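Home | Syllabus | Handouts | Readings | Contact

Household Craft and Material Culture
Handout 7: Baskets and the people who kept them

Welcome back, everybody! I hope you've had a chance to look over the Ilmont chapter, and if you haven't, please do it before the discussion section, because I'm going to lean on it quite a bit.

Last time we left off with the question of why so few old baskets survive. A clay pot breaks, but the pieces stay in the ground more or less forever. A basket rots, or gets burned in the stove when the handle goes, and that's the end of it. So most of what we know comes from paper: inventories, shop ledgers, letters, the odd court case over a stolen hamper.

The Salcedo ledger is my favorite (I know I say that about all of them). It has 2,934 entries, and 545 of those mention a basket of one kind or another. Notice how the clerk names them by the job they do. There's an egg basket, a bread basket, a basket "for the thread." He hardly ever bothers to tell us what they were made of, which is maddening for us but made perfectly good sense to him.

Three words to know for the quiz:
Stake: an upright rod that gives the side its shape.
Weaver: the thinner strand that goes in and out between the stakes.
Border: the finished top edge, where the stakes are turned down.

Now, a lid changes things more than you might expect. 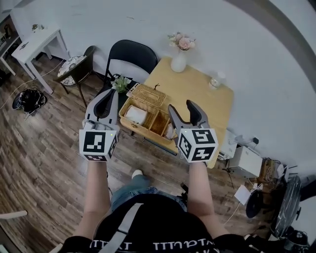 Once a household could close a basket, it could be carried on a cart, tied shut, or put away in a shared room, and the ledgers start to treat it a little more like furniture. Tovinden makes this argument at length, and I mostly agree, though I think the chapter on prices is shaky.

For next week, read pages 1 to 60 of the Jaler packet and bring one question.

Comments (2)

Aitana Sepúlveda: Is the Jaler packet the same one we used in June?

dmk: Loved the ledger part! My grandmother had a thread basket just like that entry.

Contact the instructor | Back to top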